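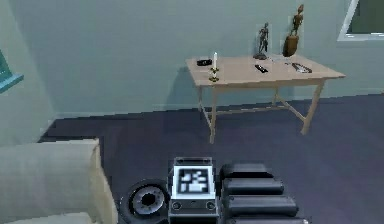 Why does the grasp planner keep choosing an approach from the far side when there is a perfectly good one from the front?

The collision checker is counting the arm's own links as obstacles. Our depth filter trims the self-body points using the joint angles from the previous tick, and when the arm moves quickly the leftover points hang in the voxel map like a little fog, so the front approach looks blocked and the planner politely goes the long way.

It took me most of April to believe this, and I owe Sille an apology, as she said it at the whiteboard the first day and I went off and retuned the cost weights anyway. (Sorry, Sille!) I did the boring thing in the end and replayed the whole batch in the simulator, 1,688 planning calls on the living room with the candlestick table, and logged every call where a voxel inside the arm's own padding was marked occupied. There were 849 of those, and nearly all the silly detours sit among them.

The fix I'm trying is to stamp each depth image with its own joint state and look that up in the buffer, with a wait of 11 ms if the state hasn't arrived yet. Eyvindur would like interpolation between states too, and I think he is right, but I want the plain version running first so we know what each piece buys us.

Still bothering me: the tall thin things. The candle goes missing from the map at the coarse voxel size, and the glassy object between the two figures hardly shows in the render, so I wouldn't trust any clearance we compute near it. Poul suggested padding everything on the tabletop, which I tried, and then the remote in the middle can't be reached at all — seed 77 is a good one to look at if you want to see the planner give up.

Branch is self-filter-stamps. Zbigniew, please don't merge it into Kullau yet, the unit tests still use the old message type.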